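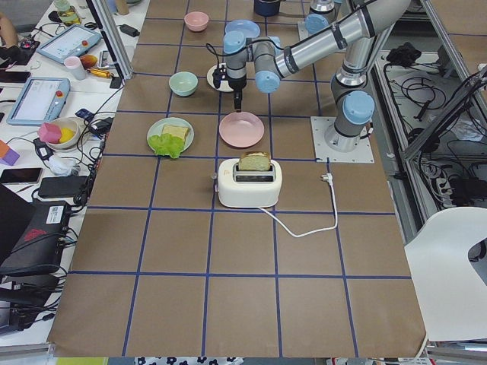

Pink plate, pink bowl, blue plate.

20 May 2020

Quick one, dinner's in the oven.

Finally watched Dillerent. All 149 minutes of it, in two goes, because I fell asleep at the ferry bit the first time. Not the film's fault. Well. Partly the film's fault.

If you missed it (you did, everyone did, it played the Fascombe for one week in March and then the Fascombe shut along with everything else) it's a slow Finnish-ish thriller about an insurance man sent to a port town to find out why a warehouse burned down. Dillerent is the town. Also the name of the ship. Also, I think, the dog? Subtitles weren't clear on the dog.

Things I liked. The lead, who has a face like a wet Sunday and hardly says a word for the first half hour. He just stands in offices. Someone gives him a coffee, he holds the coffee, he looks at a filing cabinet, and you know the man's marriage is over. Don't ask me how. I rewound it to see what he did and he didn't do anything.

The hotel. Every scene in the hotel is brilliant. Brown carpet, one lift, a receptionist who answers every question with the breakfast times. I'd watch a whole film of just that.

Sound as well. Hardly any music, mostly wind and a fridge. Watched it with headphones on the second go and it was a differnt film, much nastier.

Things I didn't. The brother. No idea why there's a brother. He turns up an hour in, shouts in a car park, goes home. And the ending, which I won't spoil, except to say if you make me look at a locked door for that long there'd better be something behind the door.

Still miles better than Juntunen, same director, the one everybody told me to start with. Juntunen has the prizes and the poster. I found it a slog. Lots of people walking across ice with Thoughts. Had to go and make toast. Might try again in the winter when it'll suit the weather, might not.

Rented it for 2 quid by the way, which is less than the Fascombe charges for a small popcorn. I do miss the popcorn though. And the seat by the pillar, and that smell. I looked up and the film site I use has 3476 ratings for Juntunen and 10 for Dillerent, one of them mine now. I gave it four stars. Would have been five without the brother.

Next up is The Wirncombe Letters, seventies, British, somebody gets pushed off something. Taped off the telly years ago and I've still got the tape, just need to find the lead for the video. Think it's in the loft. If anyone's seen it don't tell me who did the pushing.

Also yes I know I said I'd do the westerns post. Its half written. The oven's beeping, got to go.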